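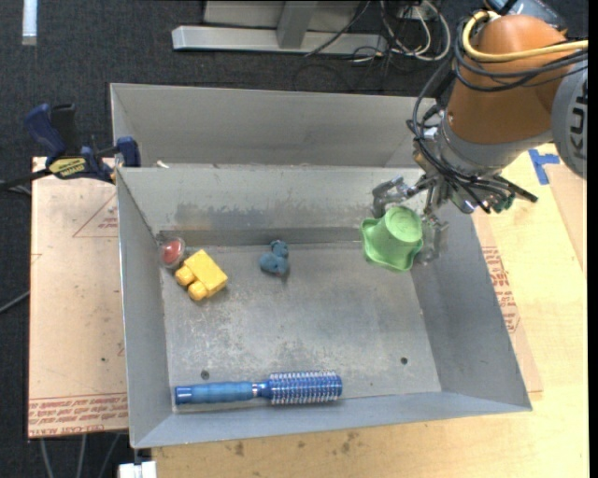
Ticket: Grey metal bin, paint wear on rear wall and brown marking at floor joint
Site: Kerkow
Opened by: Raili Eskola
Assigned to: Kieran Coughlan, Hollis Storage Support
Product: Evach sloped-wall bin, grey, open top
Priority: Low
Status: Closed

Raili Eskola, 09:10
We have one Evach bin where the paint on the rear wall has worn in a broad patch. The patch is darker than the paint next to it. There is also a darker horizontal band along the bottom of the same wall, with a little brown at the left end. The floor is scuffed and scratched, which I'm not reporting as a fault.

The bin holds small mixed items: a light green cup with a wavy rim, a brush, a yellow building block, a clear container with red inside, that sort of thing. Nothing heavy goes in.

Questions:
Is the brown marking rust?
Can the wall be touched up on site, or does the bin have to come back to you?
Are the two round holes in the floor meant to be open? We have lost small parts before and I would like to plug them.

Kieran Coughlan, 09:52
Thank you. Before I can answer the first question I need the following checked.

Wipe the brown area with a damp white cloth and look at the cloth. Then dry it and run a fingernail across the mark. Tell me whether the surface is smooth, raised or flaking.

Please also say how the bin is cleaned, and with what. The older Evach coating is softened by solvent cleaners and by anything sold for removing labels.

On the holes: they are part of the pressing and are supplied open. Plugging them is fine for dry contents. Use the 10 mm push-in plug from the Penness fittings list and fit it from below so the floor stays flush. If yours don't match that size, measure across the hole and send me the figure.

Raili Eskola, 11:35
Cloth came away light brown on the first wipe and clean on the second. Most of the mark is still there. Smooth to the nail apart from one spot the size of a match head, which feels slightly rough.

Cleaning is a dry brush, then a damp cloth with washing-up liquid. It gets turned over to drain afterwards, though I can't promise everybody does that. No solvents now. A label remover was used in January to get tape residue off the rear wall.

Kieran Coughlan, 12:20
The label remover would account for the broad patch. It takes the top of the coating off evenly and leaves the lower layer, which is darker and has less sheen. It is a cosmetic change and won't spread unless the product is used again.

The band at the base is a separate matter. Dirt and soap collect where the wall meets the floor and a cloth doesn't reach right in. Treat the rough spot as surface rust until shown otherwise.

Touch-up can be done on site:

1. Take the contents out and wash them separately. The cup may be holding grit under its rim.
2. Scrub along the joint with a nylon brush and warm water with washing-up liquid. Rinse and dry with a cloth.
3. Leave the bin upright overnight in a warm room.
4. Rub the rough spot lightly with 200 grit paper. Stop when it feels level.
5. Wipe off the dust and apply two thin coats of Penness grey touch-up - 18 hours between coats.
6. Leave it a further day before anything goes back in.

Don't sand the broad patch. The touch-up grey is slightly lighter than the factory colour and would show more than the wear does.

Raili Eskola, 15:05
Holes measure 17 mm, both the same.

Kieran Coughlan, 15:18
Then it is the earlier pattern and the 10 mm plug will drop straight through. I have put two of the larger ones on order for you with a small tin of touch-up. No charge for the plugs.

Raili Eskola, 08:40
Parcel received. Spot sanded and painted, second coat on. It went back to bare metal over a very small area, no pitting. Plugs fitted from below and both hold when pushed from above. Rear wall left alone as advised. The band has come up paler after scrubbing but hasn't gone.

Kieran Coughlan, 09:02
The remaining band is staining and can stay. Check the painted spot when you next wash the bin and reopen this ticket if brown comes through. Closing.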